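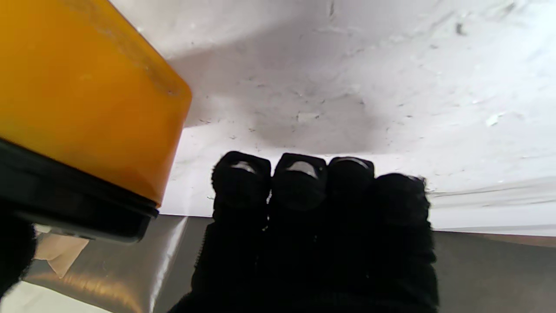

Figure 4-1. Multi-finger hand with knit cover fitted, wrist camera view. The black fingertip pads are visible on three of the fingers.

Section 4. Comparing End Effectors with the Wrist Camera

4.1 Purpose

This section describes the procedure for comparing the Pistunitz four-finger hand with the Bettencourt parallel gripper on the same arm. Both units are operated through the Larkidgate controller and viewed through the same wrist camera. Complete Section 3 (Mounting and Cable Routing) before proceeding.

The comparison is intended for household objects in ordinary rooms. It does not replace the load test described in Appendix B.

4.2 Before You Begin

Confirm that the following items are available:

Four-finger hand with knit cover and fingertip pads
Parallel gripper with flat jaws
Wrist camera and short bracket
Controller with firmware build 1419 or later
Printed trial sheet, form 479

CAUTION: Disconnect motor power at the controller before changing an end effector. The emergency stop holds the arm in position but does not remove power from the tool connector.

4.3 Fitting the Hand and Cover

1. Seat the hand on the wrist flange and align the index mark with the mark on the flange.

2. Tighten the flange screws in a crossing pattern. Do not use thread adhesive.

3. Draw the knit cover over the fingers and down past the palm. The seam must lie along the back of the hand.

4. Check that each fingertip pad required for the trial is exposed and seated flat. Record the pad arrangement on the trial sheet.

5. Restore motor power and run the Open and Close commands from the Tool menu. Watch for fabric caught between the fingers. If the cover binds, stop the hand and repeat step 3.

NOTE: Covers shed a small amount of fiber in normal use. Fiber on the outer surface of a finger does not affect the trial. Remove any fiber found on a pad with a dry cloth.

4.4 Setting the Camera

1. Attach the camera to the short bracket and open the live view.

2. Close the hand halfway. Adjust the bracket until the fingertips appear in the lower part of the view and the area beyond them remains clear.

3. Lock exposure with the hand over the work surface. A dark cover against a light surface can cause automatic exposure to drift between trials.

4. Save the camera settings as a named profile. Load the same profile for both end effectors.

CAUTION: Do not move the bracket once the first trial has been recorded. If the bracket is disturbed, discard the series and begin again.

4.5 Selecting Objects and Approach Positions

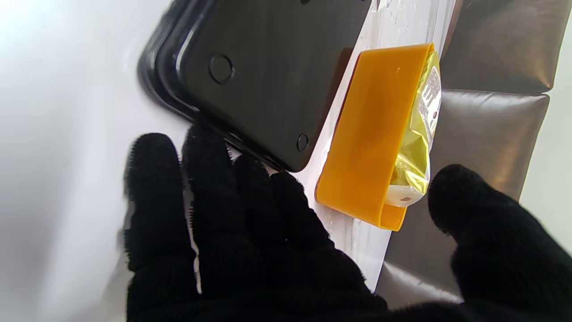

Approach positions should be chosen so that the camera can view the target and its neighbors before contact. The operator should bring the hand to a stop short of the object and study the view before closing the fingers. Objects that lie against or inside one another require particular care. Where a foil package rests inside a silicone band, as it does beside the upturned black tray, the trial sheet must state which of the two is the target. Clear film on a white surface is easily missed in the live view, and its position should be entered under Surface Conditions.

1. Select objects that differ in stiffness, thickness, and surface finish. Include at least one rigid item and one that bends.

2. Place each object in its starting position and save a still from the wrist camera.

3. Run the approach at the Low speed setting and pause before contact.

4. Close on the object, lift, hold, and return it to the surface.

5. Enter the result as Held, Slipped, or Missed. Use Missed if the fingers close without touching the target.

6. Return the object to its starting position, using the saved still as a guide, and repeat with the second end effector.

NOTE: The parallel gripper requires a clear gap on both sides of the object. If no gap is available, enter "No approach" and continue. Do not rearrange the objects to suit one gripper.

4.6 Reviewing the Results

Open the Compare screen and load both series. The controller pairs trials by object name, so names must match exactly. Trials that cannot be paired are listed under code 184 and may be renamed from the same screen.

Export the paired results before clearing the controller memory. For sites using the Biltine logging package, refer to Section 6.2 for the export path and file format.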